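Building a Tabletop Scene for the Simulation Round

Student Robotics Program, Isix Division
Last revised 14th March

Teams entering the simulation round are required to submit one tabletop scene before they may submit a pick-and-place program. These instructions cover the preparation of that scene in the Flamano editor. Students who have completed the introductory unit will already have an account and a team folder.

Before you begin

Open the team folder and confirm that it contains the starter room, the object library and the blank score sheet. The starter room supplies the table, the walls and the furniture behind the table. These parts are locked and may not be moved or recolored. The object library holds 291 models, of which 192 are approved for the simulation round. Approved models carry a green label in the library list.

Step 1. Set the table

Load the starter room and select the tabletop. Leave the friction value at its default. Switch the camera to the overhead angle and save it under the name "judge view." All scenes are reviewed from this angle first.

Step 2. Place the objects

Drag each model onto the table from the library. Combine low, flat items with tall ones, and include at least one item with a narrow stem or an irregular outline. A container with raised sides should be included as well, with a smaller item placed inside it. Items may extend past the judge view, provided that the target object does not.
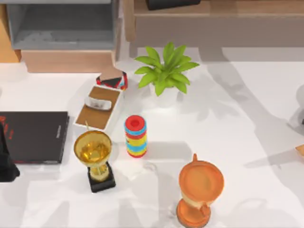

Keep at least 5 centimeters between the target object and its nearest neighbor. The editor displays this distance when two models are selected together. Objects that overlap will be pushed apart when the physics engine starts, and the saved positions will no longer match the score sheet.

Step 3. Adjust the lighting

Choose one of the overhead presets. Shadows must remain switched on. Teams that wish to change the shadow softness may do so in the Light panel, but the brightness slider must stay at 80 or below.

Step 4. Run the settling test

Press Settle and wait for the timer to finish. If any object tips over or slides, press Reset, correct its height above the table and run the test again. Record the final position of the target object on the score sheet.

Step 5. Submit

Export the scene as a single file, named with the team number and the word "scene." Upload it to the Bekisa portal together with the score sheet. The portal will return a receipt code, which must be entered on the first page of the team's engineering notebook.

Scenes may be replaced until the portal closes in June. Only the most recent upload will be judged.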